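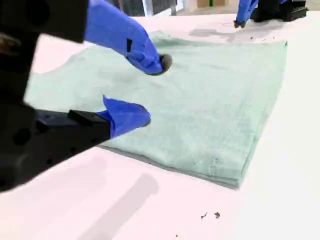

Figure 1. Folded towel on the white work table, front and right edges showing the layers.

Tivevel Textile Care Project: Final Report
Section 3. Folding and Storage of Towels

3.1 Purpose

The first part of the project dealt with washing and drying. This section deals with what happens afterwards, when towels are folded, stacked and placed on the linen shelves at the Kolisar residence. The residence keeps 58 hand and bath towels in regular use. Staff had reported that stacks leaned forward and that the lower towels came out with hard creases.

3.2 Method

Two folds were compared. The Pillar fold brings both long sides to the middle and then halves the towel twice. The Kotian fold halves the towel lengthways and then folds it in thirds. Both names are our own and are used only in this report.

All folding was done on a plain white table so that the edges could be seen clearly against the surface. Each towel was laid flat, smoothed by hand from the middle outwards and then folded. Stacks were left on the shelf overnight under a board weighing 500 g. The height of each stack was measured at the front and at the back.

3.3 Observations

A folded towel does not have the same thickness throughout. As Figure 1 shows, the layers form a soft, rounded rim, and ripples remain across the middle of the cloth even when it lies flat. Stitched hems add further bulk. Where all the hems were placed on the same side, the stack rose on that side and began to lean.

The Pillar fold gave the more even stack. The Kotian fold was quicker to learn and fitted the narrow shelves better, but its open edge tended to slip when a towel was pulled from the middle of the pile.

3.4 Recommendations

The Pillar fold should be used for bath towels and the Kotian fold for hand towels. Hems should be turned to alternate sides as the stack is built. Ripples should be smoothed out before the second fold, as they are difficult to remove later.

The project did not examine fitted sheets or bath mats, which are stored separately. The measurements for each stack are given in Appendix 2.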